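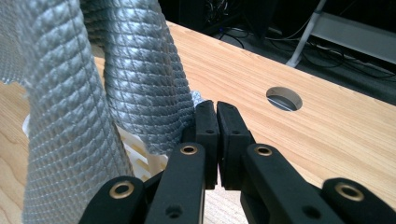
Section 4: Setting Up the PA and Getting Through Sound Check

You've loaded in, the drums are on the riser and someone has already lost a cymbal felt. Good, we're on schedule. This section of the Diduvdale house guide covers the stretch between load-in and doors, for bands bringing their own engineer or mixing themselves from the stage. If I'm on the desk that night you can skip to step 9, but I'd love it if you read the whole thing anyway (I wrote it, after all).

The room holds 200 standing. It's long, narrow and a bit boomy at the back by the bar, and it sounds completely different once it's full of people in jackets. Keep that in mind all the way through.

Before you switch anything on

1. Find the two power drops at the back of the stage. The one on the left feeds the amps and pedalboards. The one on the right is for the PA and the desk only. Please don't plug a fog machine into the right one.

2. Check that every fader on the Plirnent desk is all the way down and that the mute group light is on. The last band may have left it any old way.

3. Switch on in this order: desk, then stage box, then the power amps. Wait for the green light on the stage box before you go near the amps.

Caution: At the end of the night it's the other way around, amps off first. If you kill the desk while the amps are up, you'll get a thump through the speakers that you can feel in your teeth, and the tweeters don't like it any more than you do. 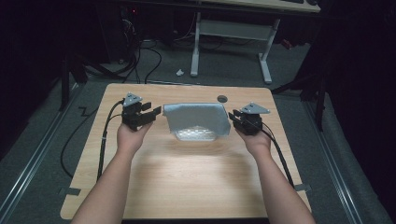
Heidrun Egger
House sound engineer, Diduvdale

Plugging in the band

4. Run your lines to the stage box in the order on the patch sheet taped inside the lid: drums first, then bass, guitars, keys and vocals. You can change the order if you want to, but write it on the tape strip under the faders so the next person isn't guessing.

Note: The sheet in the lid was redone in March 2023. If you've got an older printout from me in your inbox, toss it. The vocal channels moved.

5. Keys, laptops and acoustic guitars go through the DI boxes in the gray drawer. If you hear a steady hum, flip the ground lift switch on the DI and listen again. That clears it up most nights. If it doesn't, swap the cable before you start blaming the building.

Caution: Never lift the ground on a power plug, and never use one of those adapters that skips the third pin. I'd sooner live with a little hum all evening.

6. Phantom power is switched channel by channel on this desk. Mute the channel, turn phantom on, count to five, unmute. Only condenser mics and active DIs need it. If you've brought a vintage ribbon mic (lucky you!), check with me or with the mic's own manual first.

Setting levels

7. Start with the kick. Have the drummer play the way they'll really play, which is never how they play at sound check, so ask them for the loudest bit of the loudest song. Bring the gain up until the meter sits in the green with a few peaks into yellow. Then leave the gain alone and do the rest with the fader.

8. Go through the kit, then bass, then the guitars one at a time. I like to hear each guitar on its clean sound and again with everything stomped on. When Mulis played here they had two guitarists both running fuzz into a loop pedal, and the jump between the quiet verses and the loud part was enormous. It was wonderful and I was sweating. We got it under control by turning the fuzz output down on the pedals themselves, so try that before reaching for a compressor.

Note: If you use a Hsieh looper or anything like it, record a loop during sound check and play over it. Loops tend to come back louder than you remember, and they build up in the low end with every layer.

9. Vocals last, with the whole band playing. Set the main vocal so you can make out the words from the middle of the floor. Walk out there and listen. The desk is tucked in the corner, so what you hear standing behind it is bassier than what the crowd gets.

Monitors

10. There are four wedges on four separate mixes. Ask each player what they need, give them that, and stop. Most singers want themselves and a bit of guitar. Most drummers want bass and more bass.

11. If a wedge starts to ring, turn it down first and find the problem second. In this room the whistle we get most often sits close to 2,000 Hz, so pull a narrow cut there on that monitor mix and bring the level back up slowly. A lower, honking kind of ring is more likely to be near 1,000.

Caution: Don't cup the mic with your hand. I know it looks great. It also turns a well-behaved vocal mic into a feedback machine, and the wedge is pointed straight at your face.

The level limit

12. We have neighbors, and we like them. The meter on the wall behind the desk should average about 90 dB over a song. Short peaks above that are fine. If the number stays red for more than a song or so, pull the mains back a touch and ask the guitarists to turn their amps down too – on a stage this small, half of what people hear in the front rows is coming straight off the backline.

13. Save your settings. Hold the scene button, pick an empty slot and type your band's name. If there's a support act, they save theirs to the next slot along. Please don't overwrite slot one, the house default. In February somebody did, and Antonina Didenko and I spent an afternoon rebuilding it from notes on the back of a set list.

During changeover

14. Hit the mute group before anyone unplugs anything. Then recall the next band's scene and check the tape strip against what's on stage. The recall moves the faders and the EQ, but it can't tell that the bass player has swapped sides.

15. Line-check each channel at low volume with the house music still running. A tap on each drum and a word into each mic is plenty.

16. Fade the house music, unmute, and give the band a nod.

Note: Long jams are welcome here, and so are songs that run straight into each other. Just tell whoever's on the desk roughly where the quiet parts come, and mark them on a set list if you can. The marker pens are in the same drawer as the DIs. Load-out and getting paid are in Section 5.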